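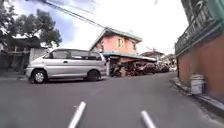 Kerbside parking on narrow residential streets is usually discussed as a question of supply: how many cars, how many spaces. I think the more useful quantity is clear width. A silver minivan parked at the left of a road that bends to the right takes width before the bend, where a driver needs it for positioning. The Flirnbridge street survey logged 402 parked vehicles in March, yet it recorded only whether each stood legally. It did not record the width left beside them.

Fadwa Zaki, in her reply to the survey, proposed a uniform ban on one side of every street under a set length. I disagree. A ban on a straight section of 200 metres removes spaces and gains little. The same restriction applied to the approach to a bend costs few spaces and restores the sight line.

Where houses have a covered porch or carport, the case is stronger. A car under a roof occupies no carriageway at all, and the permit charge ought to reflect this.
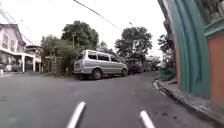
What should be measured

Clear width at the narrowest point, taken at 3 times of day, with the distance from there to the start of the bend. Overhead wires and poles should go on the same sheet, as they limit where signs can stand. The Nigam ward return already has columns for all of this. They were left blank.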